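Splitting the planner in two

Apr 29, 2024

I spent most of March on the planner and have not written anything here since, so this is a catch-up post.

The old version of Zido did everything in one pass. You gave it a goal, it searched for a full arm trajectory, and if any part of it failed the whole thing started over. For a single pick that was fine. For kitchen tasks with 3 or more steps it was slow, and the log told you very little about which step was the problem.

The new version has two layers. The top one picks the order of the steps and a rough pose for each. The bottom one only has to get the arm from one pose to the next. When the bottom layer fails it returns the pair of bodies that collided, and the top layer tries a different pose for that step only.

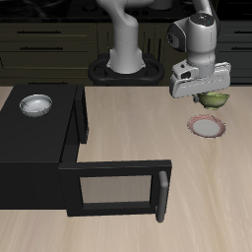 Open doors were the hardest thing to get right. The collision model I started with treated the microwave as one box, door included, and the box was computed with the door shut. Swing the door open and the planner happily sent the forearm straight through it. The door is now its own body on a hinge, and its angle is read from the simulator at the start of every plan.

The other change is to held objects. Once the gripper closes, the object is attached to the hand and checked against everything else. I had left a padding of 20 mm around it, and that made every placement on a plate fail. Padding now shrinks to zero over the last part of the descent.

I ran 1608 episodes over a weekend on the Nondine machine. The planning timeout was 90 seconds. Most of what still fails is the grasp on thin rims, and that belongs to Veda, the grasp module. Hưng Tô is rewriting the sampling there, so I am leaving it alone for now.

Next I want to cache the bottom layer's results between episodes. The config format will change again when I do, so don't update your files yet.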